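Zutgate Opens Gripper Comparison Bench at Parkemport Workshop

PARKEMPORT, 2024-01-31 – Zutgate today opened a test bench where small manufacturers and research groups can compare robot grippers and camera positions on the same set of household tasks. The bench is housed in the company's Parkemport workshop and is run together with Nugroho, which supplies the control software.

Visitors bring their own gripper or borrow one from the shelf. Each gripper is tried on 43 tasks using toy kitchen items, and every task is repeated with overhead cameras and with a camera at the wrist. The first round covered 1352 attempts and ended with the colander, a shape the team picked for its wide rim and thin wall.

"People send us data sheets and ask which gripper is better," said Jericho Barredo, test lead at Zutgate. "We would sooner put both on the same arm and let them try the same dish. The camera view matters as much as the fingers – we had that wrong at the start."

A session lasts 90 minutes and includes a copy of all recordings. Controllers from Pelano can be tested on request. A second bench for heavier items is planned for August. Groups that want a place should write to the Zutgate workshop desk with the weight and mounting pattern of their gripper.
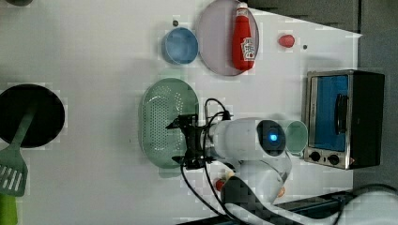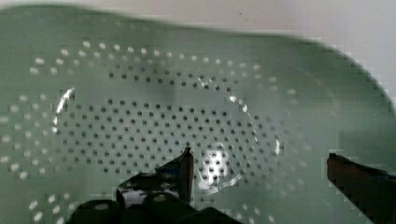
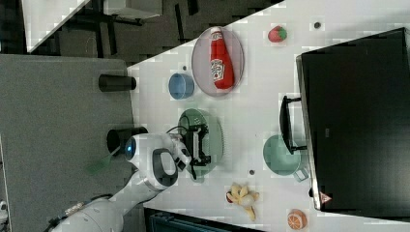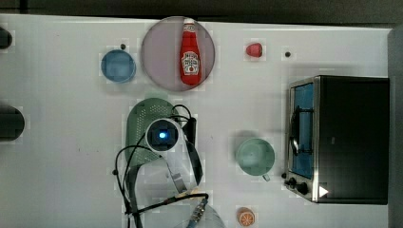

Gripper trials on the toy kitchen bench, Parkemport. The second picture is the wrist camera view of the colander.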